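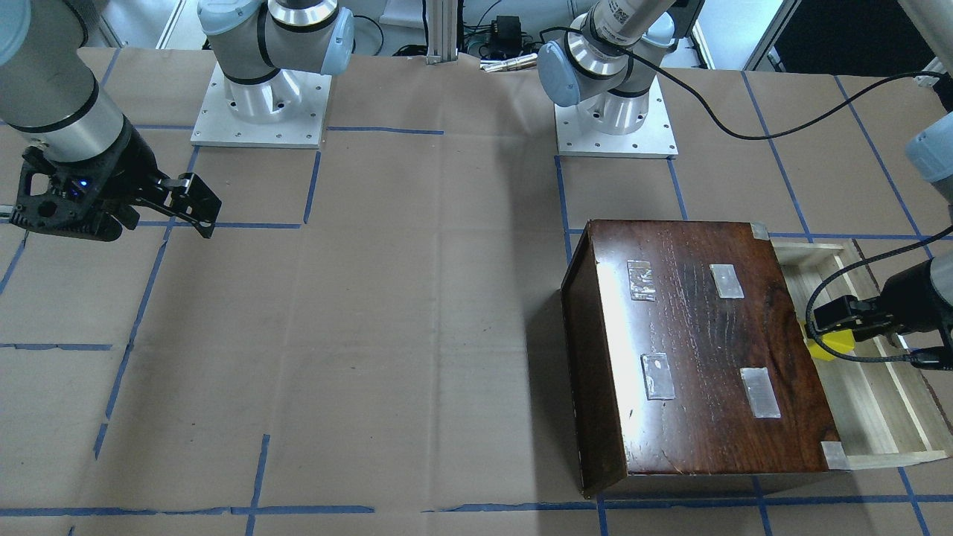 Ticket: shared printer on second floor prints 80 copies of everything
Raised by: Marlene Batista, Plindell accounts
Handled by: Zuleica Lins
Status: open again

09:10 Marlene sent a one-page invoice to the Clivitz by the stairs. It printed 80 of them. She asked for one. She has enclosed the other 79 in the internal post, for my records.

09:40 Checked her print settings. Copies set to 1. Restarted the print queue, restarted the printer, restarted Marlene's laptop at her insistence. Test page came out once. Closed ticket.

10:05 Reopened ticket. The canteen menu has gone out in 80 copies, both sides.

10:30 Found a saved default on the printer's own panel, under Favourites, named "Umero mailing". It overrides whatever the computer says.
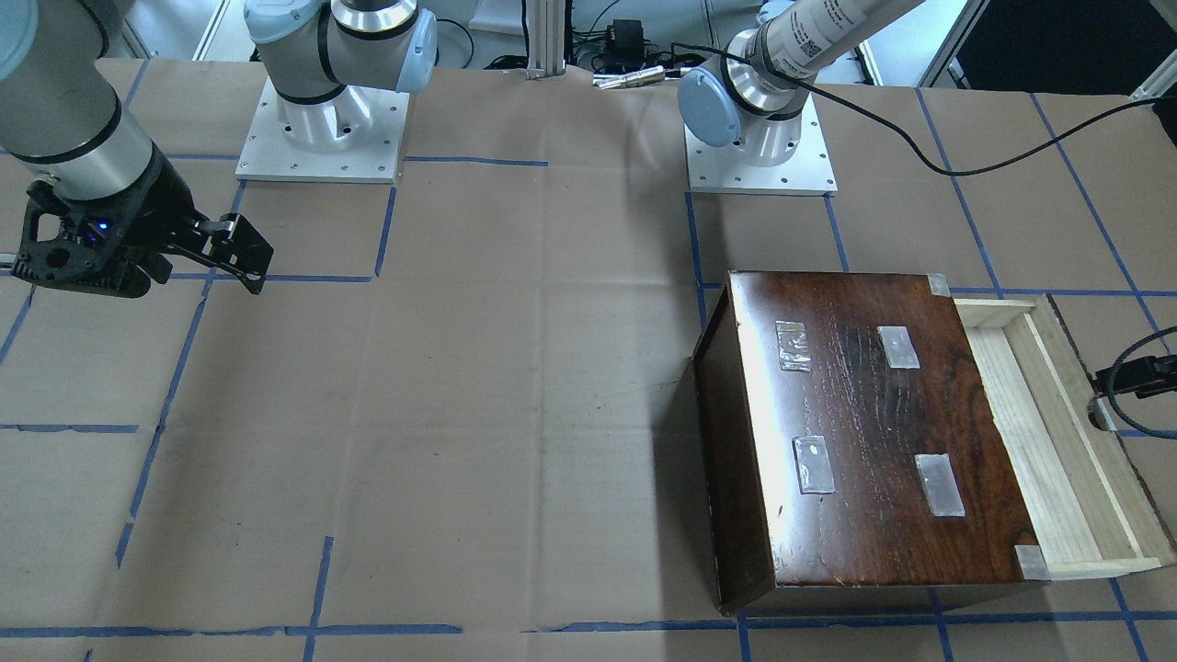
Deleted it. It came back after a restart, so it must be pushed down from the print server. Aguiar look after the server and their helpline offers a call back within 2 working days.

11:15 Workaround: print to the machine in the post room until further notice. Tray 2 there jams on thick paper, see my other ticket.

14:20 Aguiar rang. They can't see any such default and suggest restarting the printer. Marlene would like to know who is paying for the toner.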